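December, notebook, planner side
Started 9.40

Third morning on the Dosard planner and I still don't believe the number. Noémi's summary from last night says 85 per cent on the kitchen tasks, up from wherever we were before the merge. I reran the scoring script on her logs and got the same figure, so the arithmetic is fine. What I don't like is what the script counts as a success. It asks the planner whether the goal state was reached, and the planner asks its own scene graph. If the scene graph thinks the carrot is in the pot, the carrot is in the pot.

Wrote to Jenő about it. He agrees in principle and says the independent check was always meant to go in. It has been meant to go in since the Farkas version.

Went through the 30 logged runs by hand with the camera playback next to the graph dump. Slow going. Things I noted, in no order:

Pose estimate for the pot is poor. The fitted cylinder wanders up and down the hob while the hand is nowhere near it. My guess is depth dropouts on shiny steel, but I've guessed that before and been wrong, so it needs a test with the filter off.

The printed burner spiral gets a segment of its own in a good few of the runs. The graph then has an object called "disc" which the planner politely avoids. Harmless so far. It will stop being harmless the first time we ask for something to be put down there.

Replans fire on pose jitter. Threshold is in the config as a bare number with no unit and no comment. Clem thinks millimetres. I think whoever wrote it thought centimetres.

At 11.15 I set up again with the carrot-to-pot task, starting with the hand over the sink, and left the planner in dry-run so I could watch what it proposed without letting it move. 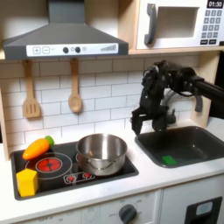 Margareta Furtună thinks I'm being unfair to the planner. Her view is that most of what I've listed is perception, that the search itself is sound given the graph it gets, and that if we go on marking it down for bad inputs we'll end up tuning the wrong half. She would feed it ground-truth poses for a day and see what is left over.

Fair, and I've put it on the list. I'd only say that the planner was sold to us as coping with uncertain poses, and coping means something other than taking the mean and carrying on. There is a covariance field in the message. I searched the code for anything that reads it. One hit, in a print statement.

Dry-run results. With the graph frozen, the first plan was sensible: approach the carrot from above, grasp across the body, lift, over the rim, release. I asked for the same plan again with nothing changed and got a different one, with the approach swung round so that the forearm link passed very close to the hood on the collision model. Asked again, back to the first. So the seed isn't fixed, whatever the config says. Found the cause after lunch: the Asora wrapper builds its own random generator and ignores the one passed in. Two-line fix, pushed to my branch, not merged until Bo-ram has looked.

Also, the hood in the collision model is a plain box. The real one tapers. The box is the safe choice but it blocks off space that we could use, and it may be why the solver keeps hunting for odd elbow positions. Left it alone for now — one change at a time.

Planning time with the seed fixed is around 6 seconds on my machine. The slide said under 2. I asked which machine the slide was made on and haven't had an answer.

To do:
Success check from a separate camera pipeline, with no access to the scene graph.
Ground-truth pose run, as Margareta wants.
Depth filter off, pot only, hand parked.
Put a unit on the replan threshold.
Ask Clem whether the Brilutbridge recorder keeps the covariance or throws it away. If it throws it away the old logs are no use for this.
Take the 85 out of the draft report until the first item is done. Noémi won't like it.

Stopped 17.20. Branch is pushed, planner left in dry-run, please don't switch it back without telling me.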